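July 2019
By Hryhorii Ivanyshyn

4. Planning for two arms over one table

4.1 Why we stopped planning the arms together

My first version of Prurden treated both arms as one big robot. One joint state, one planner, one very long wait. It felt like the right thing to do (two arms, one table, of course they should know about each other!) and on paper it still is. In practice the planner spent most of its budget worrying about collisions between elbows that were never going to meet, and when it ran out of time it gave up on both arms at once.

So I split it. Each arm now gets its own planner and its own queue of subgoals, and a small scheduler called Gikdale sits between them and hands out chunks of space above the table. An arm asks for a chunk, moves through it, gives it back. If the chunk is taken, the arm slows down along the path it already has instead of replanning, which I was nervous about and which has been fine so far.

The sorting task is what we tune on, in simulation. Dishes go into bins, and the hard part for the planner is the last stretch, with the fingers close to a bin wall and the wrist hanging over it. Figure 3 is a good example of the kind of state I mean: the right arm has the purple cup tilted inside a corner of the pink bin, and the left gripper is empty at the rim of the turquoise one, with the bowl resting in it. Both arms have the middle of the table free, so Gikdale has an easy time here and all the trouble is local.

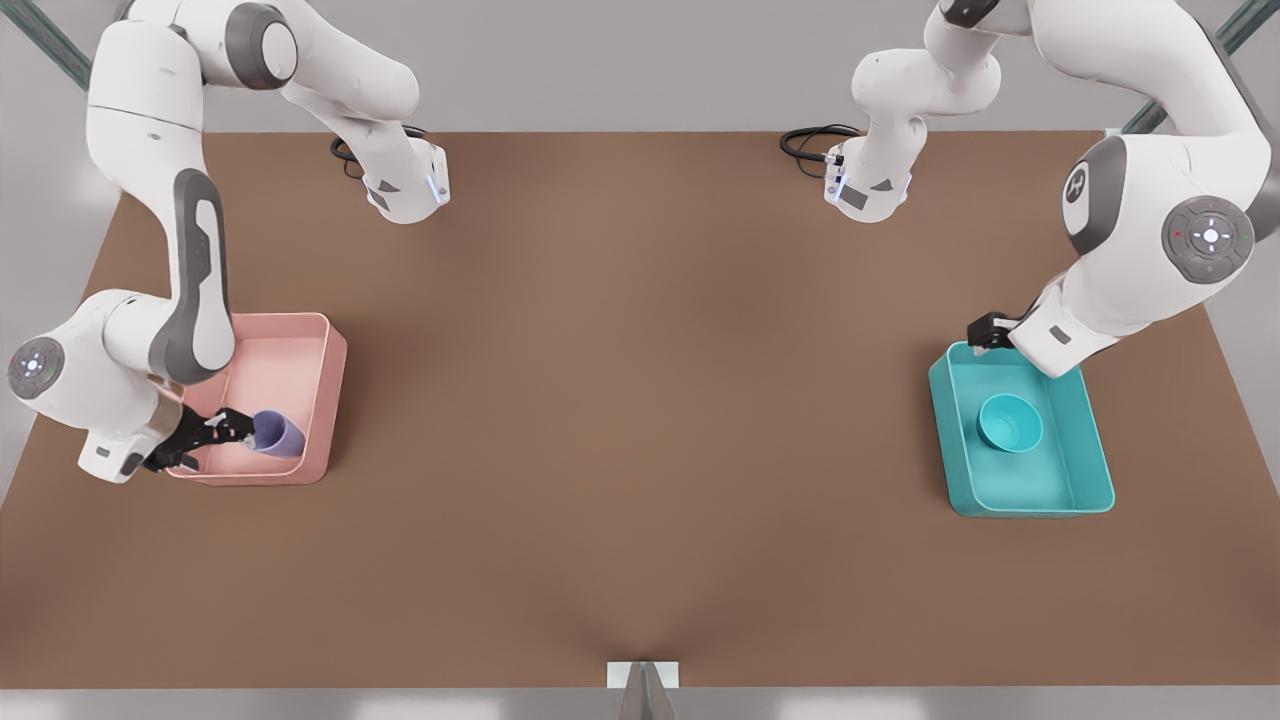
Figure 3. Both arms at their bins in the simulated cell.

4.2 Getting close to bin walls

We used to pad every obstacle by the same margin. That's a terrible idea with low bins, as the padding eats the corners and the planner decides the cup can't go where it plainly can. Now the margin shrinks as the gripper gets near its goal, and only for the bin that belongs to that subgoal. Everything else keeps the full padding, including the other arm.

I ran 1,000 randomized starts with each setting, holding the time limit at 400 milliseconds per planning call. With fixed padding, 300 of the runs ended in a timeout near a wall. I'd love to give you a clean number for the shrinking margin too, but I changed the retreat motion halfway through that batch (my own fault) and I'm rerunning it before I put anything in the table.

One thing I haven't solved is the held object. The planner attaches the cup to the hand as a rigid shape at the moment of grasp, and if it slips a little in the fingers, the shape is wrong from then on. Semeniuk, our pose tracker, could feed in corrections, but it gets confused when a dish and its bin are close in color. For now the attached shape stays as it was.

Related
Gikdale scheduler: notes on deadlock
Semeniuk: tracking dishes against matching backgrounds
Platance: replaying failed plans step by step

Comments (3)

marten_k: Does the slowdown ever leave both arms waiting on each other? We had that with a similar lock scheme and ended up adding priorities.

Hryhorii Ivanyshyn: Yes, in the early builds! The right arm wins ties now. Crude, but I can debug it.

joint7: Please post the rerun of the margin test when it's done. Also curious what the retreat change was.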